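“정리하면 일이 잘된다는 말, 저는 아직 근거를 못 봤습니다.”

사무환경 컨설턴트 아르민두 피게이레두는 자리에 앉자마자 그렇게 말했다. 정리 컨설팅으로 19년을 먹고산 사람이 할 말인가 싶어 되물었더니 그는 어깨를 으쓱했다. “책상을 치워 준 회사가 70곳쯤 됩니다. 반년 뒤에 다시 가 보면 대부분 원래대로예요. 만족도 조사는 늘 첫 주에 하죠. 그러니 점수가 좋을 수밖에요.”

요즘 유행하는 ‘하루 15분 비우기’ 강좌도 마찬가지라고 했다. 그가 예로 든 플라토르의 경쟁 업체 플로라르(Plorard)는 수강료로 900유로를 받는다. 효과를 어떻게 재느냐고 문의했더니 수강생 후기 모음이 돌아왔다고 한다. “후기는 측정이 아닙니다. 환불받은 사람은 후기를 안 써요.”

그렇다면 본인은 무엇을 파는가. 잠시 말이 없던 그는 “수납장 위치 정도”라고 답했다. 겸손처럼 들리지만 그의 견적서에는 여전히 ‘집중력 개선’이라는 항목이 있다. 이 점을 지적하자 “고객이 그 단어를 찾는다”고 했다. 썩 개운한 대답은 아니었다.

제마르(Zemar)에서 총무를 맡았던 반델레이아 메데이루스의 기억은 더 건조하다. “3월에 전 직원 책상을 비웠어요. 다음 주에 다들 서랍에서 충전기를 찾느라 시간을 썼고요. 보고서에는 그 얘기가 빠졌습니다.” 그는 컨설팅 자체에 반대하지는 않는다고 했다. 다만 다음번에는 직원들에게 먼저 물어볼 생각이다.

피게이레두에게 자기 책상은 어떠냐고 물었다. “휴지는 손 닿는 데 둡니다. 나머지는 그때그때 달라요.”

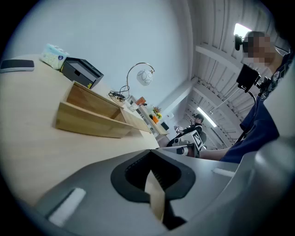 밝은색 나무 책상 위에 놓인 티슈 상자.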